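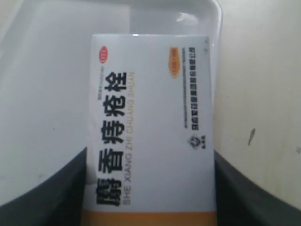 Okay, so the medicine drawer. I have been putting this off since we moved to Jarnuvstead and this April I finally gave it a whole evening. Thread, because I have feelings about it and my sister asked me to write down how I did it.

1/ We had three places where medicine lived: the kitchen drawer, a shoebox in the hall closet, and a toiletry bag that went to Pornitz with us two summers ago and was never unpacked (I know, I know). Step one was simply getting all of it onto one table.

2/ Everything stays in its own box. I used to be a person who popped the blister packs out to save space and then stood there at 2 a.m. squinting at a foil strip with half a name on it. Never again! The box has the name, the date and the leaflet, and it stacks.

3/ A good part of our stash is Chinese over-the-counter stuff, and I read maybe 20 characters on a good day. Two things help me. One is the little red oval that says OTC. The other is pinyin, when the maker prints it. SHE XIANG ZHI CHUANG SHUAN, for instance, runs right alongside 麝香痔疮栓, so I can type it out and look it up without bothering my mother-in-law about hemorrhoid suppositories. She would be very kind about it and I would still rather not.

4/ Then I put a strip of masking tape on each box, on a side with no printing, and wrote what it's for in plain English plus the month it expires. Américo Esteves from down the hall gave me that idea, he does it with his spices.

5/ Anything expired goes in a bag for the pharmacy take-back bin. Please don't flush it. I had seven boxes to hand over and one of them was older than our dog.

6/ Sort by what hurts and forget the alphabet. Stomach, head and fever, skin, and then one group I am politely calling "seated matters." When you feel awful you don't think in letters, you think "ow, my stomach."

7/ Clear yourself a bit of table before you start putting things back. I did mine up against the wall and it made the whole job feel so much calmer.
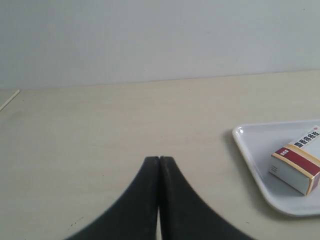

Beige tabletop, pale gray wall, room to think.

8/ The whole thing took me one evening and 10 inches of tape, give or take a strip I stuck to my sleeve. Next up is the bathroom shelf, and if anybody has a good trick for half-used tubes of cream I would love to hear it, mine keep sliding down behind the

9/ (hit post too soon, sorry!) behind the cotton balls.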